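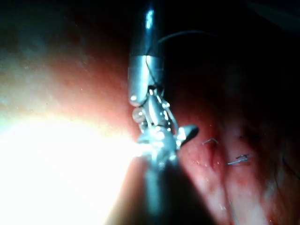 4.2 How the word "wrist" travels

Figure 3. A surgical instrument with a jointed metal wrist below its black shaft.

One of the great pleasures of this project was watching body words turn up where there is no body. English speakers have long lent their anatomy to objects: needles have eyes, clocks have hands, rivers have mouths. Our question was how far speakers will stretch a single word before they reach for another one, and "wrist" gave us the richest answers of the whole study (Figure 3).

We collected 326 uses of "wrist" for things other than people or animals. They came from trade catalogs, repair manuals and the letters pages of two regional newspapers, the Dromdale and Clekodville weeklies. Mota read every item in full, and Vilela then sorted the set again without seeing the first labels. The two sortings matched well, and the few cases where they differed turned out to be some of the most interesting – a letter writer in Clekodville, for example, used "wrist" for the narrow part of a garden gate post, and then switched to "neck" in the very next sentence!

Nearly 100 of the uses name a part that bends. The rest name a part that is only narrow, such as the slim section of a gunstock or a chair arm. This split delighted us, as it matches what Abreu proposed for "elbow" and "knee": speakers pick out either the movement or the shape, and seldom both at once. Tool writers lean strongly toward movement. Furniture writers lean just as strongly toward shape, and they often add a helper word ("the wrist part," "a sort of wrist").

We also looked for the plural. It is rare, and when it does appear it nearly always refers to a matched pair of objects. Storen found the same pattern for "shoulders" in an older set of catalogs, though her bottles and vases gave her far more examples to work with. Section 4.3 takes up "ankle," where the picture is much thinner and the newspapers gave us only two clear cases.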